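4.2 Zwischenspiele als Gelenkstellen des Albums

Besonders ergiebig wurde die Auswertung dort, wo wir sie zunächst nur als Nebenschauplatz eingeplant hatten: bei den Zwischenspielen. Das Album »Tinarness« der Gruppe Skunovell enthält 16 Stücke, von denen fünf kürzer als anderthalb Minuten sind und in den Titellisten der Streamingdienste leicht übersehen werden. Wer das Album am Stück hört, merkt schnell, wie viel an ihnen hängt. Das zweite Zwischenspiel etwa übernimmt den Schlussakkord der vorangehenden Ballade, verschiebt ihn um einen Halbton nach oben und lässt ihn so lange stehen, bis die Bassfigur des nächsten Stücks darunter einsetzt. Ein wunderbarer Moment, der in der Zufallswiedergabe vollständig verloren geht!

Ametepe und Zavala haben für frühere Popalben vorgeschlagen, solche Stücke nach ihrer Richtung zu unterscheiden: rückblickend, vorausweisend oder in sich geschlossen. Wir übernehmen diese Einteilung, ergänzen sie aber um eine vierte Gruppe, die wir Scharnierstücke nennen. Gemeint sind Stücke, deren erste Hälfte motivisch zum vorangehenden und deren zweite Hälfte zum folgenden Titel gehört. Auf »Tinarness« trifft das auf drei der fünf Zwischenspiele zu, und jedes löst die Aufgabe anders: einmal über die Harmonik, einmal über ein durchlaufendes Hi-Hat-Muster, einmal allein über den Nachhall der Stimme.

Für die Hörversuche standen uns beide Fassungen des Albums zur Verfügung, die CD und die beim Label Evora erschienene Doppel-LP. Die LP-Fassung verteilt die Stücke auf vier Seiten und reißt dabei ausgerechnet das dritte Zwischenspiel von seinem Nachfolger los. An den Sitzungen nahmen 34 Personen teil, die das Album vorher nicht kannten. Sie markierten beim Hören mit einem Tastendruck jede Stelle, an der sie den Beginn eines neuen Stücks wahrnahmen. Die Markierungen fielen bei den Scharnierstücken erheblich weiter auseinander als bei den übrigen Übergängen, zum Teil lagen bis zu 16 Sekunden zwischen der frühesten und der spätesten Angabe. Auf der LP rückten sie an der Seitengrenze erwartungsgemäß zusammen, und in den Gesprächen danach wurde das fehlende Zwischenspiel von mehreren Teilnehmenden dem falschen Titel zugeordnet.

Faustino Cuevas, der die Gespräche führte, fragte außerdem nach Bildern oder Szenen, die sich beim Hören einstellten. Die Antworten waren erfreulich vielfältig — von leeren Bahnsteigen bis zu einem Aufzug, der zwischen den Stockwerken hält — und sie häuften sich auffällig bei den kurzen Stücken. Das spricht aus unserer Sicht dafür, ihnen in der Albumforschung endlich mehr Raum zu geben. Die Notenbeispiele zu allen fünf Stücken hat Kwesi Agbenyega transkribiert; sie finden sich im Anhang B.

Abbildung 3: Roboterarm über schwarzem Sofa mit Entenfigur (Rendering)
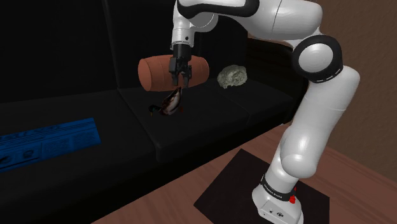
Offen bleibt, ob der Effekt auch bei Hörerinnen und Hörern auftritt, die mit dem Album seit Langem vertraut sind. Eine zweite Versuchsreihe dazu beginnt im Dezember, dann auch mit der Konzertfassung, in der Skunovell zwei der Zwischenspiele zu vollständigen Liedern ausbaut.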